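Household Machines Group - minutes of the November 2022 meeting, Larnimholm
Chair and notes: Verna Lindgren

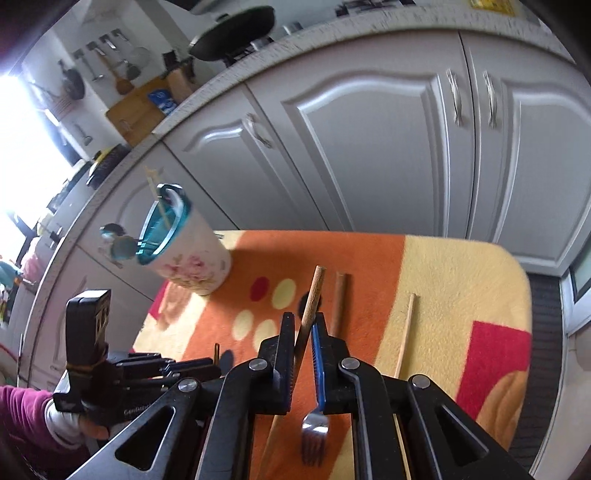
1. Minutes of the July meeting
Agreed with one correction. The tray on loan from Skukow has two compartments.

2. Table clearing
Most of the meeting went on this. The question was whether a machine can yet clear a table after a meal without someone standing by. Verna's view was that plates and bowls are close to settled and that thin things are the trouble: chopsticks, skewers, a fork lying flat on a cloth. A round stick can turn between two fingers once it is pinched, and a fork has to be got hold of at the handle or not at all. A patterned cloth makes it harder again for the software to find the edges.

Devadiga sent in figures for their arm. Out of 219 tries at picking up cutlery and sticks, 177 ended with the item in the right place. The members thought this fair for a trial but poor for a kitchen. It was asked whether dropped items were counted as one failed try or two. The report does not say. Verna to write and ask.

3. Hand-held grippers
Discussed whether people working the jaws by hand are a fair guide to what an arm could do. One view was that they show the fingers are good enough and the control is what lags behind. The other was that a person cheats without knowing it - they tilt the wrist before the stick slips. Left open.

4. Shop floor
Kokum has a machine filling shelves with boxed goods for over 33 hours a week. It stops for bags and anything soft. Staff still do the bottom shelf by hand. No change from last time.

5. Actions
Verna to write to Devadiga (item 2).
Kokum to be asked for a list of goods the machine refuses.
Skukow tray to go back before the next meeting.

6. Any other business
Dishwasher loading was raised and held over.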